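How to trace the history of an old truck or motorcycle

If you have an old vehicle in the shed and no paperwork, you can usually still find out when it was built, and sometimes who first bought it. The steps below suit trucks, cars and motorcycles built before the Second World War. You'll need a torch, a wire brush, a notebook and a few free evenings.

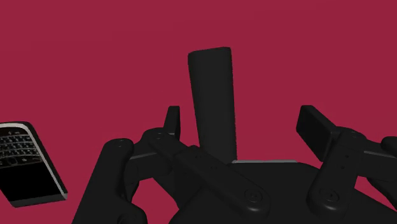

By Geetha Kulkarni
Filed under: Guides, Research

Step 1. Write down every number

Start with the chassis. On most trucks the number is stamped into the left or right rail near the front spring hanger. Motorcycles usually carry it on the headstock or under the seat lug. Clean the area gently with the wire brush and a little kerosene. Don't use a grinder, as the stamping may be shallow.

Next find the engine number, then the gearbox and rear axle if you can reach them. Record each one exactly as stamped, including stars, dashes and letters. If a digit is unclear, write down both readings. Rub a soft pencil over thin paper laid on the number and keep the rubbing with your notes.

Step 2. Look for casting dates

Large castings often carry a date in raised figures. It will be earlier than the build date, usually by a few weeks or months. If the block is dated two years later than the axle, suspect a replacement engine. This was common on farms, so don't be put off by it.

Step 3. Check the maker's records

Some factory ledgers survive and some were thrown out when the firm closed. The Adlow truck works is a fair example of how patchy things can be. Its chassis book runs to 2,963 entries, but 488 of them have no delivery address, only a dealer's initials. The motorcycle ledgers are in better shape.

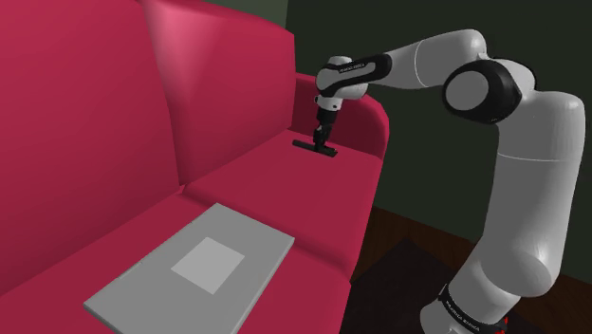

When you write to an archive, give the numbers first and the family story second. Keep the letter to one page. Ask whether there is a search fee, and whether they can send a copy of the ledger page as well as a typed summary. Copying errors do happen, and the handwriting is sometimes clearer than the typing.

Step 4. Try the registration files

Before computers, most districts kept vehicle registers by plate number. If you have an old plate, or a photograph showing one, ask the local library where the books went. The Setulcombe register is indexed by plate up to 1931 and by owner's surname after that. The Istside books aren't indexed at all, and you should allow 4 hours for each volume.

Look for colour, seating or load rating beside the entry. A change in any of these often marks a new owner or a new body.

Step 5. Talk to the clubs

A marque club will often know of surviving vehicles close to yours in the number sequence. Offer your own numbers in return, as that is how their lists get built.

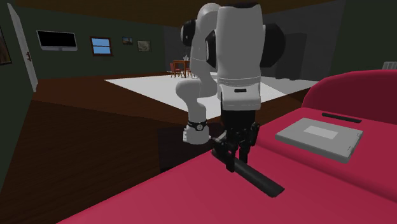 Parvathi Chacko
Register Editor, Setulcombe Early Vehicle Club

Our club adds to its register each March. When you send in a vehicle, please include the rubbings from Step 1, clear photographs of the stampings and a note on anything you know has been replaced. We've had entries where the frame number was copied from a later title and didn't match the metal.

Please tell us about partial vehicles too. A bare chassis counts, and so does an engine running a saw bench. Two of the Rao motorcycles on our list are only a frame and a gearbox, and both filled gaps in the sequence.

Keep copies of everything you post. Entries are checked by two members before they go in, so a reply may take a month or more.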